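Ein kleiner Faden über Hotelkarrieren, weil ich gestern Abend wieder gefragt wurde, wie man eigentlich von der Rezeption in die Direktion kommt, und weil meine Antwort für eine einzige Nachricht viel zu lang geraten ist. (1)

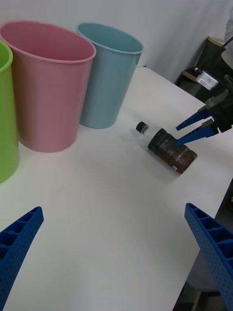
Angefangen habe ich als Aushilfe im Dastano, einem Haus mit langen Fluren und einem Aufzug, der im Sommer gern mal eine Pause einlegte. Eigentlich wollte ich nur im August bleiben, um mir das Geld für den Führerschein zu verdienen. Den Führerschein habe ich dann erst viele Jahre später gemacht, das Hotel ist mir geblieben. (2)

Die ersten Wochen stand ich nachts am Empfang. Wer das nie gemacht hat, unterschätzt, wie viel man zwischen zwei und fünf Uhr morgens über Menschen lernt. Da kommen die, deren Flug gestrichen wurde, die Frischverliebten, die Frischgetrennten und ein Herr, der jedes Mal wissen wollte, ob man von seinem Zimmer aus den Kirchturm sieht. Man sah ihn von keinem Zimmer aus. (3)

Meine damalige Chefin hat mir etwas beigebracht, das ich bis heute jedem neuen Kollegen weitergebe: Beim Einchecken zuerst den Menschen anschauen und dann den Bildschirm. Klingt banal, ich weiß! Aber stellt euch mal eine halbe Stunde in irgendeine Lobby und achtet darauf, wie oft es andersherum läuft. (4)

Nach der Ausbildung bin ich ins Grovis gewechselt, 470 Zimmer, Tagungen, Reisebusse, das volle Programm. Ich hatte schreckliches Heimweh nach meinem kleinen Haus. In der ersten Woche habe ich mich auf dem Weg zur Kantine verlaufen und bin in der Wäscherei gelandet, wo man mir einen Kaffee gegeben und den Weg auf einen Zettel gemalt hat. Mit zwei von den Kolleginnen dort schreibe ich mir heute noch zu Weihnachten. (5)

Und da möchte ich kurz verweilen, auch wenn der Faden jetzt länger wird – verzeiht es mir. Alle reden immer von der Rezeption als Sprungbrett. Ich habe aber am meisten im Housekeeping gelernt, sechs Monate lang, auf eigenen Wunsch, und mein Vater hat mich am Telefon gefragt, ob ich etwas angestellt hätte. (6)

Im Housekeeping versteht man, was ein Versprechen an der Rezeption kostet. Wenn vorne jemand freundlich sagt »Ihr Zimmer ist in zehn Minuten fertig«, dann rennt hinten eine Kollegin. Seitdem rufe ich vorher an. Immer. Auch heute noch, und manche finden das bei einer Direktorin wohl ein bisschen komisch. (7)

Dann kam das Angebot aus Tredville. Stellvertretende Leitung, und ich habe zweimal abgesagt, bevor ich zugesagt habe. Beim ersten Mal, weil ich dachte, die hätten sich in der Bewerbung geirrt. Beim zweiten Mal, weil ich gerade eine Wohnung mit Balkon gefunden hatte und an dem Balkon sehr hing (Abendsonne! Blick auf einen Kastanienbaum!). (8)

Den Balkon vermisse ich manchmal immer noch. Die Entscheidung habe ich trotzdem nie bereut. In Tredville durfte ich zum ersten Mal ein Budget verantworten, und ich habe es im ersten Jahr prompt um 3146 Euro überzogen, fast alles davon für neue Matratzen im dritten Stock. Es gab ein ernstes Gespräch. Danach gab es deutlich weniger Beschwerden aus dem dritten Stock. (9)

Seit dem Frühjahr leite ich nun das Kudo. Als die Nachricht in meinem Heimatort ankam, hat meine Mutter sie beim Bäcker erzählt, und damit war sie offiziell. Meine alte Lehrerin hat mir eine Karte geschickt, in der sie auch noch zwei Kommafehler aus meinem letzten Brief erwähnt. Ich habe mich über beides sehr gefreut. (10)

Was ich jungen Leuten sage, wenn sie fragen: Bleibt nicht zu lange an einer Stelle, an der ihr alles könnt. Fragt nach der Abteilung, vor der ihr ein bisschen Angst habt. Bei mir war das die Küche, und ja, der Küchenchef hat geschrien, und nein, das muss man sich nicht gefallen lassen. Das habe ich damals leider erst nach Wochen gesagt. Heute würde ich es am ersten Tag sagen. (11)

Und lasst euch die Arbeitszeiten vorher schriftlich geben. Ich habe zu viele gute Leute gehen sehen, die nach drei Jahren Wechselschicht einfach müde waren. Bei uns steht der Dienstplan jetzt vier Wochen im Voraus, und es hat mich mehr Nerven gekostet, das durchzusetzen, als jede Renovierung. (12)

Noch zur Frage nach dem Studium, die kam in den Antworten schon ein paarmal: Ich habe keines. Ich habe abends einen Lehrgang in Betriebswirtschaft gemacht, oft mit den Schuhen unter dem Tisch ausgezogen, und bin beim Rechnungswesen einmal durchgefallen. Beim zweiten Versuch hat es gereicht. (13)

Wer im Sommer bei uns ein Praktikum machen möchte, darf mir gern schreiben, es sind noch Plätze frei, auch an der Rezeption und auch nachts. Ich lese alles, brauche aber manchmal ein paar Tage. So, und jetzt muss ich runter, um 16 Uhr kommt eine Reisegruppe und ich will beim Einchecken mithelfen. (14)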